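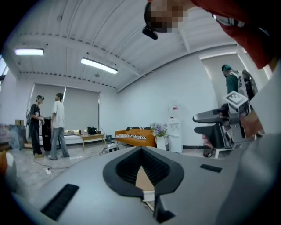

Plengate Shared Lounge - Frequently Asked Questions

Who may use the lounge?
The lounge is open to all tenants of the Plengate building and their registered guests. Each tenant may bring up to 2 guests at a time.

How do I reserve the room for a group?
Submit a request through the Flelta booking page. Requests for October open in September.

Can equipment be left in the lounge overnight?
Cases, boxes and bags may be stored along the wall for one night if labeled with the tenant's name and suite number. Unlabeled items are moved to Room 257, where they may be claimed at the front desk.

May we adjust the window blinds and ceiling lights?
Yes. Please raise and lower the roller blinds slowly. Ceiling lights must be switched off by the last group to leave.

May we hang banners or displays from the steel beams?
No. Nothing may be attached to the beams or the ceiling panels. Freestanding displays are permitted - please keep them clear of the doors.

Whom do I contact about a fault?
Call the Wandberg service desk at extension 632.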